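The Cabinet Beside the Sink
October 11, 2026

Most kitchens have one cabinet that takes whatever the others won't. In the older houses of Utdale, population 2,708, it is usually the one next to the sink.
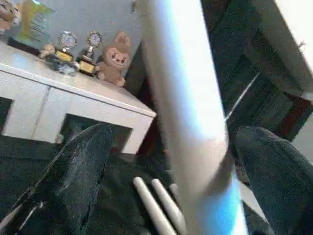
Felicidad Bañez has been sorting out cabinets like it for seven years. She started with her mother's kitchen on Heder Street, went on to her aunt's, and then began getting calls from people she had never met. She charges by the morning. She brings a step stool, a roll of shelf liner and a tape measure, and she asks the owner to be home.

"I don't decide what goes," she says. "I put it on the table and they decide. Sometimes it all goes back in, and that's fine. At least it goes back in clean."

The houses between the river and the Clongate road were mostly built by the same two contractors, and their kitchens are close to identical. The upper cabinets are 12 inches deep, with fixed shelves set for dinner plates and coffee cups. People now keep other things in them: tall tumblers, plastic canisters, water bottles, paper towels, a blender jar. None of it fits under a fixed shelf if it stands up straight, so it gets laid down, and then it rolls.

Bañez begins with height. She measures the gap between shelves and writes it on a piece of masking tape inside the door. Then she takes everything out and stands the tall things in one group and the short things in another. In a typical kitchen the tall group is bigger than the owner expected. If the shelves can be moved, she drops one to the bottom set of holes and gives the whole upper part to tall items. If they can't, she looks for a lower cabinet that is being wasted on something flat, such as baking sheets, and trades the two.

Long thin things are the second problem. Straws, skewers, chopsticks, candles and wooden spoons slide behind everything else and stay there. She found a full box of birthday candles in a cabinet on Heder Street that the family had replaced three times. Her fix is a straight-sided jar, heavy at the base, kept at the front corner on the hinge side. She doesn't like drawer organizers for this job. The slots are always too short for something.

Shelf liner gets more of her attention than you might think. She buys the plain ribbed kind at Sleiman, the hardware store in Clongate, and cuts it half an inch short of the front edge so it doesn't curl. Plastic containers slide less on it, and a spill stays in one place until someone wipes it up.

Lids go on edge in a narrow bin. Anything without a lid is used for dry storage or given away. Glass stays below shoulder height in houses with small children or with anyone who has trouble reaching.

She went back to her aunt's kitchen in May. The tape was still inside the door, with the measurement in pencil. The jar had moved to the windowsill and had a plant cutting in it, and the skewers were in with the coffee filters. She left them where they were and wiped down the shelf.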